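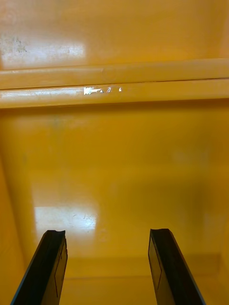

Bench rules and data card for the small-parts sorting set

Hello, and welcome to the card! I'm Malou Hedegaard, I look after the sorting recordings at Skaron, and this file travels with every copy of the set. It started life in April as a list of moans taped to a cupboard door and has grown a bit. Last proper edit: 22 Oct 2018, by me, with a lot of red ink from Lærke Gunnlaugsson (thank you, Lærke, I think).

What's in it

There are 781 episodes in this release. Each one is a go at the same family of jobs: circuit boards, wire harnesses and little cable pieces get moved between a steel tray and the yellow bins. You get the wrist views and the fixed table view for each episode, plus joint positions and gripper state. Of the 781, we hold 83 back for testing, so please leave those alone when you train. They're listed in heldout.txt and I will know if you've peeked, or at least I'll be cross in a general way.

Setting the bench

Most of our house rules are about the five minutes before anybody presses record. The layout is always two bins either side, tray in between, and a clean sheet of white paper in the bottom of the tray. Change the paper when it gets grubby. Parts go down with a bit of air between them. You don't need a ruler, but a harness draped over a board is a different task and belongs in a different folder.

Keep your feet back from the table while the arms are live. Watching is fine, leaning is not. And if two arms are in play, agree out loud which one goes first into the tray (we had a very slow, very polite collision in the spring and I'd like that to stay our only one).

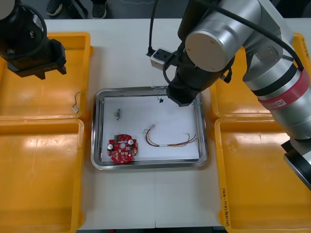
Bins

We don't throw out a bin for looking tired. Chips in the yellow, scratches, grey smudges on the wall, all of that stays in, and I'd rather you didn't scrub a bin halfway through a batch either. Elínborg Ragnarsson trained an early model on spotless bins only, and it got terribly confused by a bit of grime on the first real shift. So, worn bins are welcome, cracked bins are not. If you can feel a sharp edge with your thumb, it goes.

Shine is the other thing. The plastic throws the lights straight back at the wrist cameras, and you'll find pale patches of glare all through the set. 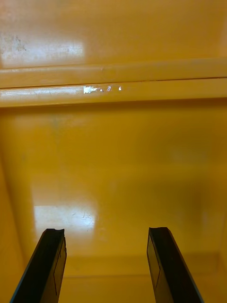

I used to want those frames filtered out, and Mireille Aubert talked me round. Her argument was that whoever uses the set is going to have lights too. We now keep every glare frame and only drop a recording if the camera has lost its picture completely. The rule for anyone adding new episodes is the same: leave the exposure setting alone from the start of a batch to the end of it, and don't go closing blinds because one bin looks bright.

Please also keep the quiet stretches, where a gripper is open inside a bin and there's nothing in its fingers. They're dull, I know! But a model that has only ever seen grabbing will try to grab everything, so trimming them is banned.

Labels

Every episode gets one plain sentence and one outcome: done, part done or stopped. Write what was asked for in the sentence, even if the arm did something else. The outcome is where you own up. Zesden, our labelling tool, will nag you if you leave either one blank.
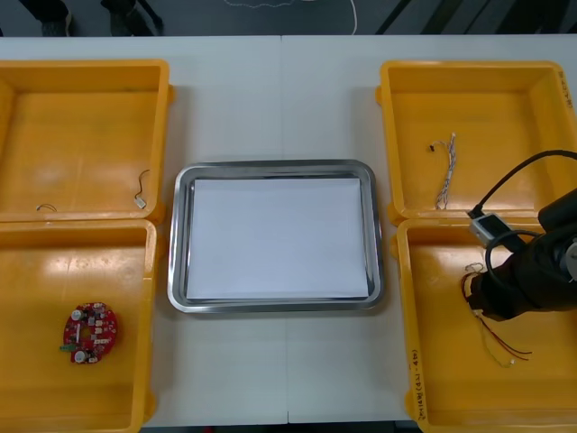

Naming parts is where most of our squabbles happen. Say what the thing is first and then add colour if you need it to tell two apart. Colour on its own is hopeless here, because "the red one" could just as well be the round board lying in one bin or the bundle with red, yellow and white wires that the gripper has hold of in another. Write "round red board" and "harness with red, yellow and white wires" and we'll all get home on time. The same goes for bins: upper left, lower left, upper right, lower right, always as seen from the fixed camera. Please don't use the marker writing on the rims as a name. It's from stock-keeping and means nothing to anyone downstream.

Known niggles

Thin wires are easy to miss in the table view, so a few labels say a bin is empty when there's a strand in it. Þórey Hafþórsson is working through these and has fixed the worst. Episode 1123 is in the numbering but isn't in the release, its joint file was damaged. Numbers don't run on without gaps anyway, so don't write a loader that expects them to.

Changes and complaints

Send fixes as a patch against labels.csv with a line on why. If you want to change a bench rule, talk to me before recording anything under the new one, as mixed batches are miserable to untangle.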